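Paid raters wanted: checking a claim about two-handed robot handling

The Nedar group reported last spring that robot arms trained on Mwakyusa, its practice method, handle small toys and foam shapes as well with two arms as with one. We have read the report twice and remain unconvinced. The trials were scored by the same people who ran them, and "success" is defined in a footnote.

We are repeating the work at Daso and need 10 outside raters. You will watch recorded trials, mark each one pass, fail or can't tell, and write a line on why. You won't be told which method drove the arms. No technical background needed. If you have worked for Nedar or Prustetti, please don't apply.

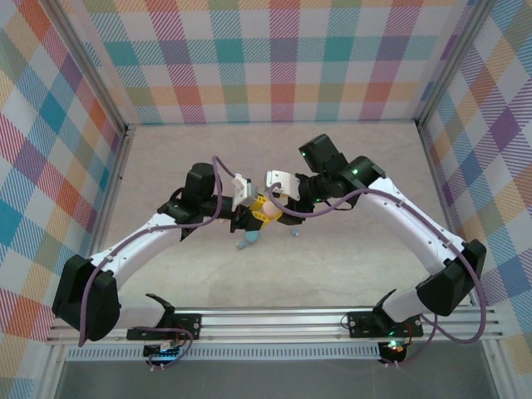
Lilian Lukumay thinks we are being unfair. Her view is that any scoring rule looks loose once you know the result, and that strangers will only add noise. She may be right about the noise. Each rater will therefore score the same 148 clips, and we will publish how often raters disagree, even if that sinks our own study along with theirs.

The foam trials are where we expect the most argument. Is a piece "placed" when it touches its target, or when the gripper has let go and it stays there? The original report doesn't say. Your instructions will, and you are welcome to tell us they are bad.

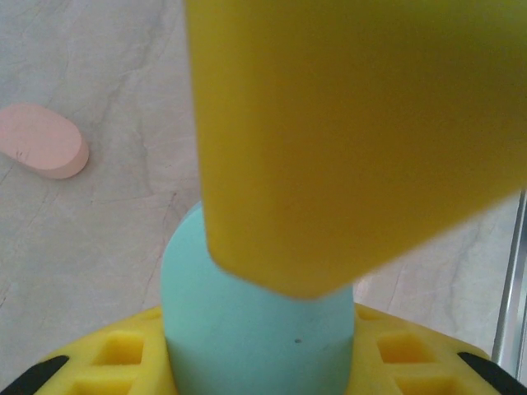 Foam shapes and perforated base, gripper view

Sessions last 50 minutes and are done on site, starting Tuesday at 10 a.m. Pay is by the session and doesn't depend on your answers. You may stop at any point and keep what you have earned.

To apply, send a short note to the Daso rater desk with the times you are free. Please leave out the résumé.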